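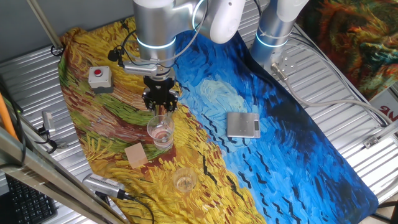 Figure 2. Weighing area with two clear plastic cups, digital kitchen scale and printed fabric mat.

3.2 Materials and layout

All pouring and weighing was carried out on a single table surfaced with corrugated metal sheet. Because the ridges made light cups unsteady in early trials at Julthorpe, the working area was covered with a large fabric mat (Figure 2). The mat carries a printed painting of a wheat field under a swirling sky, and its two main color areas served as informal zones. The small kitchen scale was placed on the blue part, with one cup to its left and the other lower down on the yellow.

The cups were clear plastic, so that the liquid level could be compared by eye with the scale reading. Tinted water was used throughout. Concentrated color was diluted by hand before each session, and shade was not controlled between batches — a pale batch and a pinkish one were treated as equivalent. Only small amounts were used, as the study concerns residues and low fill levels.

3.3 Weighing procedure

Each cup was weighed empty, after filling, and again after pouring out. The scale was set to zero before every reading and left to settle for up to 16 seconds. Readings that had not settled by then were discarded and the cup was lifted and replaced. A total of 63 pours were retained for analysis.

Fabric proved less neutral than expected. Folds under the scale shifted the zero point, and the mat was therefore smoothed flat at the start of each session, following the practice described by Nikolaidis for textile-covered benches. Spills were blotted at once and the affected pour was excluded. Cups were replaced when scratches made the level hard to read.

Janaína Mendonça entered the readings in the log and repeated the zero check at the end of each session. Two sessions in July were dropped after this check failed. The same layout was later used at Gevstead with a plain mat; those results are reported separately in Section 5.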